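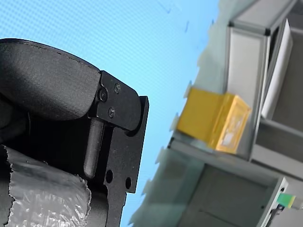 Changing the finger pads and setting the grip again

The gripper of Edik, our arm in the shared workshop at Gurham, had begun to let things slip. At first I blamed the program. I lost a whole Wednesday evening on it, and then Halina Krawczyk pressed the pad with her thumb and showed me that it moved on its plate. So this page is about pads, screws and the numbers that must be set again afterward. I write it for the members who use Edik, but if you have built a two-finger gripper at home with a position servo, most of it should work for you also.

You need one evening. The first time it took me until half past ten, the second time less than one hour.

What to prepare

A set of hex keys with good, sharp ends. Old keys are the reason why our first set of screws had to be thrown away.
A small tray or a jar lid for the screws.
Medium strength thread locker.
Isopropyl alcohol and a cloth that does not leave fibers.
New pads, or the old ones if they are only loose.
A pencil and the gripper notebook from the shelf.
Two or three things to grip. Choose one that is round, one with flat sides and one in crumpled wrapping.

Step 1. Park the arm and take the power away

Drive the arm to the service position, with the fingers half open and at the height of your chest. Save the position. Then switch off the arm at the main switch and also pull the plug of the servo supply, which is a separate one. Wait until the small light on the supply goes out.

Now move the fingers slowly with your hand, from open to closed. You should feel the same resistance all the way. If there is one place where it becomes hard, stop and look for the cause, for new pads will not cure a bent link.

Step 2. Find out what is loose

Hold the plate between two fingers and push the pad with your thumb, first up and down, then side to side. If only the pad moves, the problem is at its mounting. If the plate moves together with the pad, look at the pivots first. I had both, but the pivot needed only a quarter of a turn.

Write down what you found before you open anything. I know this sounds like school. I did not do it the first time and I was sorry.

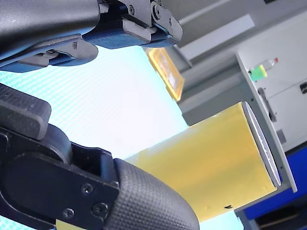 Step 3. Take off the pad

The plate at the end of the finger is held with three hex screws which form a triangle. Loosen all three by half a turn before you take any of them out completely. Support the pad with your other hand while you remove the last one.

Put the screws in the tray in the same triangle. Ours are not all the same length, and the long one in the wrong hole will press on the link and make the finger stiff. If you are not sure which is which, measure them.

Leave the pin below the plate alone. It does not need to come out for this work, and to put it back is a job for two people.

Do one finger completely, then the other. When both fingers lie in pieces on the table it is very easy to exchange the left and the right parts.

Step 4. Clean and mount

Wipe the plate and the back side of the pad with alcohol and let them dry. Old thread locker comes out of the threads with a small brush. Do not use a drill for this, please.

Put the pad in its place and turn in the three screws by hand, without thread locker, only until they touch. Close the fingers by hand and look from the side. The two pads should meet along their whole length. If they meet only at the tip, move the pad a little and look again. When it is good, take out one screw, give it a small drop of thread locker, put it back and tighten it. Then the second, then the third. In this way the pad cannot travel while you work.

How tight? With the short arm of the key, until it stops, and then a very little more. Felicja Tomaszewski uses a torque driver and gets a nicer result than I do, but the driver is hers and it goes home with her.

Leave the thread locker overnight. The manual of ours permits less time, but I have no hurry.
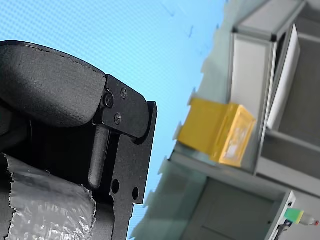

Step 5. Set the closed position

Power on, first the arm, then the servo supply. Open the configuration page of Brultov (this is our control program, other people will have something different) and go to the gripper tab. Put the speed on the lowest value.

Let the fingers close with nothing between them, in steps of ten counts. Stop when the pads touch, and go back one step. This is your new closed position. With the old pads ours was 552. With the new ones, which are thicker, it is 437 more than I expected from the table, so please do not copy a number from the notebook without a test. Write the new number into the field and save.

Then open the fingers until the link is near its stop, but does not touch it. On our gripper the open position is now 2,011. Save again. Brultov asks for confirmation two times, and it is the second one that writes the value.

Step 6. Try it on real things

Begin with flat sides. Close at low speed, lift by a hand's width, hold for one minute and put down. Look if the pads stay parallel to the surface during the whole minute. If the thing turns in the fingers, you gripped it too far from its middle.

Then take the round one. A round body touches the pad only on a narrow line, and here a badly mounted pad will show itself at once. Try it also at an angle, as the arm will seldom come to it perfectly straight.

Crumpled wrapping comes last. The film can slide over what is inside, so the pad may hold the film very well while the content goes slowly down. Use a little more closing and a slower lift. I raise the force in small steps and stop at the first one that holds for the minute.
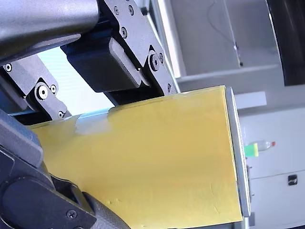 Step 7. Check the screws again

After the first tests, switch off and touch every screw with the key, the small ones on the link plates too. Do not force them. You only want to feel that none of them turns easily. Then make a thin line of paint marker over each pad screw and the plate. If the line is broken next month, the screw has moved.

The counter in Brultov should be set to zero after a change of pads. The old set had made 3,633 closings when I took it off, and I would now change at fewer than this.

If something is not right

The fingers close, but the servo hums. The closed position is too far. Open it by one or two steps.

One finger touches earlier than the other. Look at the pads from the end. Probably one sits higher on its plate. Loosen, align, tighten as in step 4.

The grip was good in the evening and bad in the morning. With us it was dust. Wipe the pads with alcohol and try again before you change any number.

A screw turns and turns without becoming tight. The thread in the plate is gone. Do not fill it with glue. Spare plates are in the second drawer at the Bielecka side of the room, and when you take the last one, write it on the list.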